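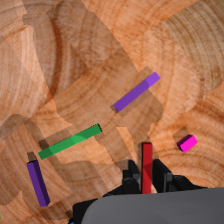
Colored blocks on a wood-grain surface, seen from above.

Call for Submissions: Miretton Short Fiction Anthology, Volume 4

Miretton Press is reading for the fourth volume in its yearly short fiction series. The theme this time is "Borrowed Rooms." We take that to mean any story in which somebody lives, works or waits in a place that belongs to someone else. Sublets, hospital wards, a cousin's couch, a rented hall -- all fine. Read the theme as loosely as you like.

What we want

Stories between 1000 and 4000 words. Any genre except children's fiction. Literary, crime, ghost stories and light science fiction have all done well with us. Poems and novel extracts will be returned unread.

Work must be unpublished, and that includes personal blogs and newsletters. Simultaneous submissions are OK, but please withdraw your story promptly if it is taken elsewhere. One story per writer.

You do not need an agent or any earlier credits. Volume 3 was 68 pages longer than planned because we liked so much of what came in, and many of those stories were first publications. This year we have to be stricter on length.

How to send it

Use the submission form on the Miretton site. Attach one file, .doc or .docx, double spaced, in a plain 12-point font. Leave your name off the manuscript and out of the file name. Our readers see stories without names attached. Put a bio of no more than 50 words in the box on the form.

The form closes at midnight Eastern time on 13 May 2023. Files that arrive by email will not be read.

Payment and rights

Each accepted writer gets $300 on signing and two print copies. We ask for first English-language rights in print and e-book, exclusive for one year from publication. After that you can reprint the story wherever you want.

There is also the Zilar Prize, an extra $1000 for one story in the book. Everyone accepted is entered automatically. There is no reading fee.

Editing and dates

Expect one round of line edits and a proof to check. Please be ready to answer edits within two weeks. The book comes out in January in paperback and e-book.

We will reply to everyone, including those we turn down. We can't give notes on individual stories.

Questions about the rules can go through the contact page. Please read the full guidelines there first.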